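Luretti
Gripper and wrist camera kit for two-arm cells

Home / Grippers / Two-finger / Luretti kit

Supplied by Vitale, Cleltport
Lead time: 28 working days
Warranty: 2 years on the gripper body, 40 weeks on finger sets

Overview

The Luretti is a two-finger electric gripper with a small camera fitted at the wrist, sold as a set. It is meant for light handling work: bottles, caps, cartons and moulded parts that come to the robot lying in different ways. The kit fits the Stadivo arm without an adaptor. For other arms, send us a drawing of the flange before you order.

The fingers are black and fairly thick, with slots that take screw-on pads. They can be changed with a hex key while the gripper stays on the arm. We supply one plain set with each kit. Narrow and padded sets are listed under Accessories.

Handling bottles

Plastic bottles are what most customers ask about. They are light, they roll, and the walls give if the grip is too hard. Force on the Luretti is set in 20 steps from the pendant or from your own program, and the setting is kept when the power goes off. Start low with empty bottles and work up. A bottle lying down is best taken low on the side and close to the neck, where the wall is stiffer.
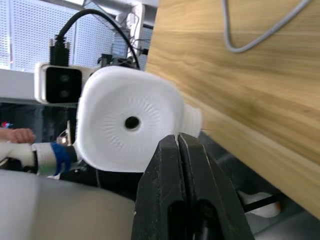
Luretti fingers gripping a white bottle-shaped part on its side, seen from the wrist camera.

The camera looks along the fingers, so the tips stay in view as they close. This helps when you are teaching a pick position close to a board or a fixture. The picture goes to the cell computer over a single cable, which should be clipped along the arm with enough slack for the wrist to turn fully. Clips are in the box.

Using two arms

Two kits can run from one controller. Each gripper keeps its own force and opening settings, and either can be set to wait for the other before it lets go. Handovers of light parts work well at the lower speeds. Please read the safety section of the manual before anyone works within reach of the arms – the kit has no guarding of its own and relies on the stop circuit of your cell.

In the box

Gripper body with plain fingers
Wrist camera and bracket
Cable set with clips
Hex keys and spare screws
Printed manual

The controller, arm and power supply are sold separately.

Care

Wipe the fingers with a damp cloth. Scuffs on the faces do no harm, but change the pads if the edges begin to lift. Do not use solvent on the camera window. Check the bracket screws once a month in daily use, as a loose bracket will shift your taught positions.

Ordering

Prices are given by quotation. Rosario Parisi handles orders and loan units at the Cleltport office, and can tell you whether your parts are likely to suit the plain fingers. Send two or three samples if you can. The next batch of loan kits goes out in September.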